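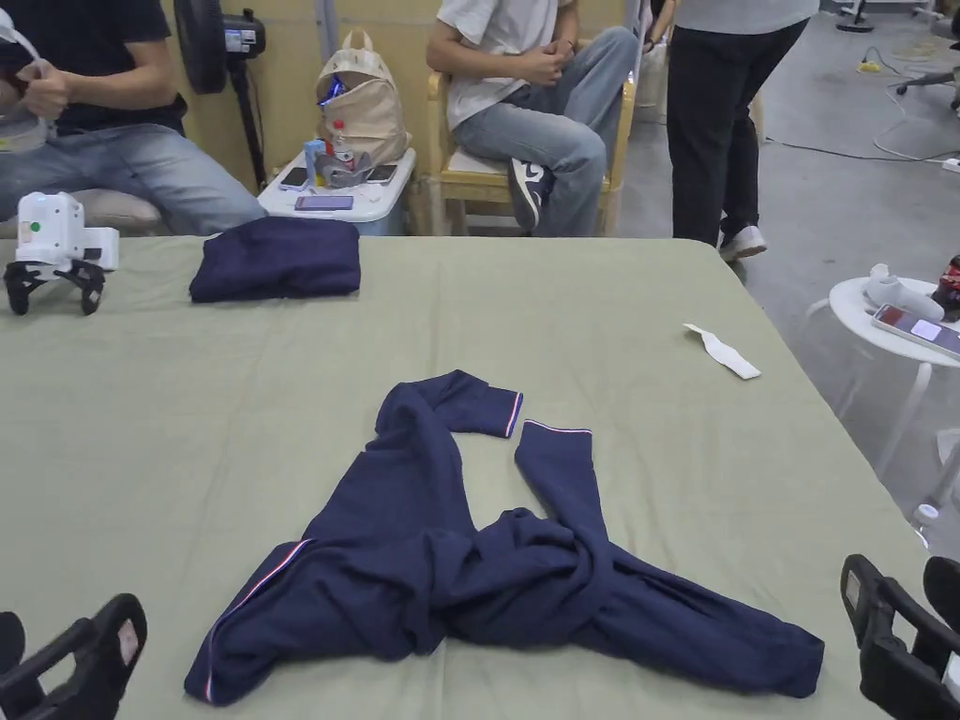 3.2 Folding results

Each jacket trial began with the garment crumpled on the table. Melina Zervas and Wumpini Gyamfi recorded 304 demonstrations, and the policy was trained on all of them. In testing it finished 7 of 12 jackets. Most failures came from a twisted body: the policy grabbed a cuff before the fabric was flat, and the sleeves crossed. Adding a separate flattening step is left for the next phase.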